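Selling the small clothes

2/8/24

In my first language we have one word for "to tidy" and "to say goodbye", and I thought of it often this month while I emptied the children's cupboard. My son is seven and my daughter is nearly five. Between them they have outgrown so many clothes that the cupboard door did not close any more, and I had started to put things on top of it, where I did not see them and so did not have to decide.

I should explain that I am not a person who sells things. In my family you gave clothes to a cousin, and the cousin gave them to another cousin, and after some years a jumper came back to you with a different button. But our cousins are now 2000 kilometres away, and the postage for one parcel is more than the clothes did cost when they were new. So I decided to try it the local way.

I began with the trousers, because trousers are the hardest. Tops stay good, but knees are knees.
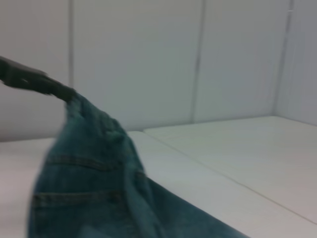
Blue-green denim, from the trouser pile.

My rule was simple. If I would put it on my own child and send him to school in it, it can be sold. If I would put it on him only for the garden, it is given away. If I would not put it on him at all, it becomes a cloth for the bicycle. My husband wanted a fourth pile, for things we keep. I allowed him one box — a shoe box, not a moving box.

Then comes the question of where. I tried two ways. The first was Jirnow, where you write an advertisement for each piece and strangers ask you if it is still available and then never answer again. I sold a raincoat and a pair of boots there. A woman from the next village collected them and stayed for tea, so I can not complain, but it took me four evenings.

The second was the half-yearly children's sale in the Celtura hall, behind the swimming pool. You pay for a number, you write this number on every label, and the helpers sell everything for you. My number was 215. You bring the clothes sorted by size, and they are quite strict about it. Labels must be fixed with string and not with pins. I had used pins. I sat on the floor of the corridor for one hour and changed them all, next to a father who had made the same mistake, and we shared my scissors.

About the price I was very unsure. I had looked up what I paid, and I took a third of it, and this was too much. People at such a sale do not want to calculate. They want to see a round number and put the thing in the bag. For trousers I went down twice before the doors opened, and I believe I was still the most expensive in our row.

What helped more than the price was the folding. When trousers lie in a heap, the buyers pull them out by one leg, look at the label and let them fall. I folded mine once along the length, with one leg on the other, so that the size and the hems could be seen without lifting anything.

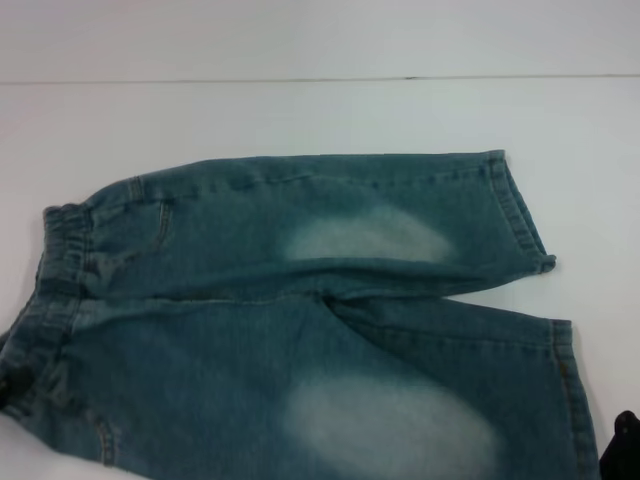 Seul-gi Yook wrote to me, after she read a first version of this post, that I should not fold at all but tie the trousers of one size together in twos and sell them as a set. She did it last February and took home an empty bag. Parents of small children never need only one pair, she says, and they are too tired to choose.

I find this very clever and I will try it next time, although I am a little afraid of more string.

The hall keeps a part of the money for the playground, and with what was left I bought my daughter winter shoes, one size too large. She wears them in the house with two pairs of socks. The shoe box is under our bed, and my husband has asked if the lid really must close.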